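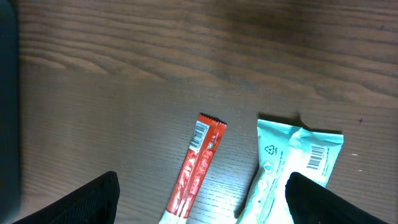
How to find out if a robot arm can clear your table (yet)

Updated Jun 6, 2025

Short version: trash is harder than dishes. A mug holds its shape. A wrapper doesn't. If you want one test that tells you whether an arm is ready for chores, use snack wrappers on a plain table. Takes an afternoon.

What you need

An arm with a two-finger gripper and a wrist camera. We use the Fallow, anything similar is fine.
A table, bolted or heavy. Wood grain is good, it gives the vision something to get wrong.
A handful of wrappers. Mix them. One narrow, one wide and folded, different colors.
A bin with a wide mouth.

Step 1. Lay them out

Two at a time to start. Side by side, small gap, crimped ends facing away from the arm. Don't flatten them. Nobody's kitchen has flat wrappers.

Step 2. Check the wrist view

Before you move anything. Pale shiny wrappers wash out under a ceiling light and the edge goes missing. If that happens turn the lamp, not the exposure. Gitau Kioko spent most of December on exposure settings and went back to moving the lamp.

Also see how much of the view your own fingers block when you're low. It's more than you think.

Step 3. Pick

Come straight down, fingers open wider than the wrapper. Touch the table lightly, then close. Slow. Too high and you pinch air, too low and the arm faults out. Ours faulted 11 times the first day, all on the same folded one.

If the fingers skid, put on rubber tips. Tape works for an hour or so then it peels.

Step 4. Drop

Open over the bin and wait a full second. Light plastic clings to the fingers. Check the camera again befor you count it as done. This is where people cheat without meaning to, the arm did the motion so they mark it a success.

Step 5. Write it down

One line per try: which wrapper, picked y/n, dropped y/n, did a person have to step in. That last column is the one that matters for real chores. Rocío Salinas keeps our sheet, it's past 2,000 lines now and I would not trust anything under 1,000.

So can it do the chore?

Ours, at the Prirnholm shop: one wrapper, decent light, yes mostly. Two touching, sometimes. A crumpled one under a napkin, no. And a person does the whole table in less time then it takes the arm to home itself.

Next up is 12 wrappers with cups mixed in. Will post the settings once they stop changing.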